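One Bin Is Enough

In my street in Prendirau every family now owns a wall of small boxes with labels. I respect this, but I don't want it. For 7 years I have kept one big gray bin, and garden tools and children's toys go in it together.

My sister-in-law finds it shameful. She says a trowel must have its hook. Maybe so, but a hook helps only the person who remembers it, and on Monday evening I remember very little.
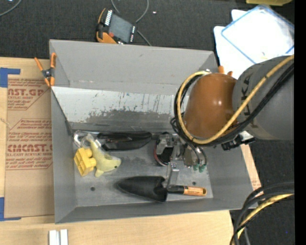
A trowel and a toy dolphin share the bin.

With one bin, I always know where to look.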